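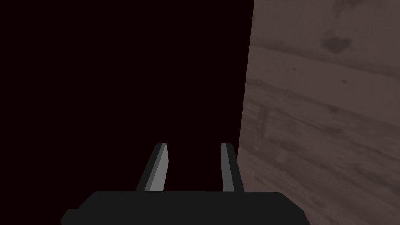
Curnar Voices: progress report to the Jidow Fund
2021-06-27

Reporting period: second stage (casting, recording and first edits)

Where we have got to

We are delighted to say that the audio serial is cast, rehearsed and more than half recorded. When we last wrote to you we had scripts, a borrowed set of microphones and a lot of hope. We now have real episodes that people outside the team have listened to, and they asked for the next one!

The open call for new voices brought in 67 demos. Most came from people who had never been paid to speak into a microphone, which was exactly the group your grant was meant to reach. They arrived as phone recordings, as tidy studio files, and in one case as a voicemail left on the office line in character (we called back straight away). Every applicant had written notes on their reading, whether they were offered a part or not, and we have kept to that promise even though it took a good deal longer than we had planned for.

Casting

Callbacks were held by live video link. Each performer read the same short scene twice, first as they had prepared it and then with a new direction given on the spot. The second reading told us far more than the first. Some of the smoothest demos turned out to be hard to shift, while a few very rough ones opened up beautifully as soon as somebody gave them a nudge.

All the leading parts have gone to first-time performers. The narrator was the hardest to place, and we recast that part after the first read-through when the original choice found steady work elsewhere. We were sorry to lose them and very pleased about the reason.

Recording

Three of the planned episodes are fully recorded and the fourth is under way. Home recording has been the big learning curve. We posted out small kits with a microphone, a stand, a pop shield and a thick blanket, and ran an evening session on finding the quietest corner of a house. Wardrobes full of coats are still the favourite. Fridges, boilers and a very loud parrot have all had to be worked around.

Live-directed sessions have been limited to two hours, with a break for water in the middle. Voices tire sooner than people expect, above all in the shouting scenes, and we now record those last so that nobody has to do gentle dialogue with a sore throat. That one change has saved us a lot of retakes.
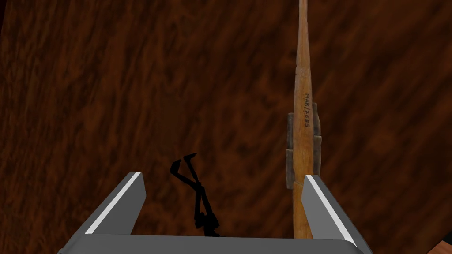

Drellenar wrote to say that the first episode held their listening group from start to finish, that the sisters' argument on the ferry was the best thing in it, and that the two younger voices were hard to tell apart when they spoke quickly. That last point was fair. We have since moved one of the parts a little lower in pitch and given the other a brisker rhythm, and the difference is already clear in the new material.

Editing and sound

Radulović are handling the edit and the mix. They have been patient with files arriving in every format going, and they wrote us a one-page delivery sheet that we wish we had had on the first day: WAV only, one file per scene, a few seconds of silence at the start, and no noise reduction applied at home. Since it went out, hardly anything has come back for re-recording.

Footsteps, doors and weather are being made from scratch wherever we can manage it. The harbour storm in the second episode is mostly a baking tray and a wet towel — we are absurdly proud of it.
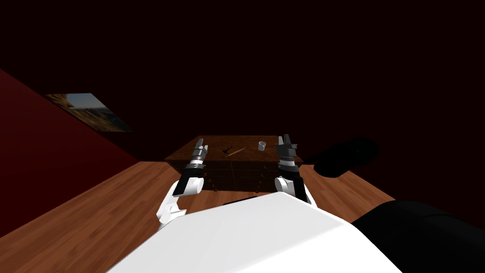

Wooden dresser and robot arms, computer render.

Spending

Spending is within the agreed budget. Equipment cost less than forecast, as several performers already had a decent microphone and only needed a stand. Postage cost more, and so did editing time on the first episode. We would like to move the equipment saving across to editing and would be glad of your agreement by email. Performer fees have been paid on completion of each session, with none outstanding.

What has been difficult

Scheduling, mainly. Our cast have jobs, children and shifts that change at short notice, and group scenes need everyone on the line together. We lost four sessions to illness and failed internet connections. Three have been made up and the last is booked. Where a full group could not be gathered we recorded people separately against a guide track. It works well enough for short exchanges, but the comic scenes really do suffer without someone to play off, so we are holding those back until the whole cast is free.

Next steps

Finish recording the fourth episode and pick up the missing comic scenes.
Complete the mix of the first three episodes and send them to you for a listen.
Run a session for the cast on making a short demo, using clips from the serial with permission.
Release the serial in September, with full transcripts alongside each episode.

Rough cuts can be sent over on request, and you would be very welcome to sit in on a directed session. Please keep your microphone muted if you do — the ferry scene has ruined a few takes already through laughing.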